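# Looking after the handheld grippers at the microwave table

The Verschueren pair gets more abuse than anything else we own, mostly from a microwave. Do this at 9, before the first run, and again after lunch if the morning went badly.

1. Wipe both marker cubes with a dry cloth. Fingerprints on the black squares cost us a Wednesday once, and Arnout Hendriks still brings it up.
2. Open and close each gripper 10 times. Listen for the click. One click is fine, two means the pivot screw is backing out again.
3. Check the black fingertips for splits. Spares are in the Lukard tin, under the things that aren't spares.
4. Turn on each unit and wait 30 seconds for the light. Solid green is good. Blinking green is also good, according to the manual, but restart it anyway.
5. Log the jaw width at rest. Anything over 356 on the Itenent readout goes back to Tincuța Marinescu, with an apology.

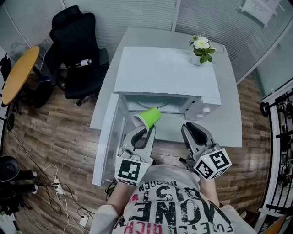 Jaw pressure is where most people go wrong. The factory setting suits a steel bolt, and we don't microwave many of those. Loosen the tension screw a quarter turn at a time and test on something that complains easily. A paper cup like the green one is ideal: you want it held on its side inside the door without the rim folding. Test one gripper while the other stays open and empty, then swap – two adjustments at once and you'll never know which one helped.

If the jaws still creep after nearly a full turn, the spring is tired. Replace it with the Sturetti part, short end toward the handle. It fits the other way around too, and feels perfectly normal until you let go.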